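Search this journal
Enter keyword, author or title
Advanced

4. Why club swimmers stop watching themselves

Video feedback in amateur sport is usually studied at the moment of delivery. The swimmer climbs out, looks at a tablet, is appalled by her own elbow, and fills in a questionnaire. We were more interested in the following January, when the elbow is presumably still there and the tablet is in a cupboard.

The Tollstead data allow us to look at this. The club filmed its adult lanes every Thursday evening for one season and placed the clips on Nusex, a shared viewing service that logs each time a clip is opened and for how long. Of 300 adult members invited, 153 agreed to let us read their logs. Those who declined were not asked why, although several told us anyway, mostly on the subject of swimming costumes.

Between them the 153 swimmers were sent 3,076 clips. Viewing was heavy in the opening weeks and then fell away in a manner familiar to anyone who has owned an exercise bicycle. Clips showing a race finish held up best. Clips showing a turn, which coaches considered far more useful, were often closed before the swimmer had reached the wall.

Murakami's earlier work with masters runners suggested that people go back to footage when they expect to have improved. Our interviews support this, with one complication. Swimmers also went back to footage of other people, and in particular of whoever had recently beaten them. The Semura group, who trained together in the slow lane, watched each other's clips more than their own and described this as "studying technique". We have coded it as rivalry.

Coaches' comments made less difference than we had hoped. Where a comment was attached, the clip was more likely to be opened once and no more likely to be opened again. Long comments did worst of all. One coach, on being shown this result, sent us a long comment.

Figure 4 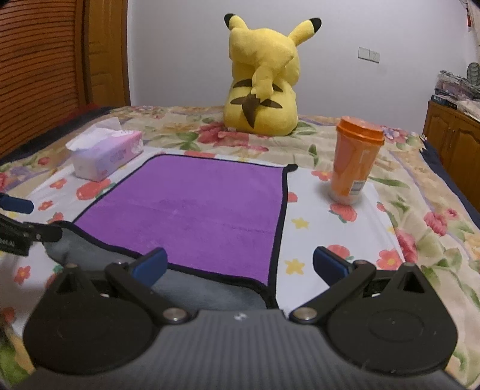 The pattern was weaker among swimmers who had picked a single thing to work on before the season began. Sasaki's distinction between "browsing" and "checking" is helpful at this point: browsers looked at whatever arrived, while checkers looked for a late breath or a lazy kick and then went to bed. Checkers were few, but they were still opening clips in the final month. Whether they swam any faster is taken up in Section 5, where the reader is advised to keep expectations modest.

Related articles
Sugawara, Emiko: Who holds the stopwatch? Timekeeping in village athletics
Murakami, Osamu: Looking back at the last mile
Lane etiquette and its enforcement
Medals for everyone: a cost analysis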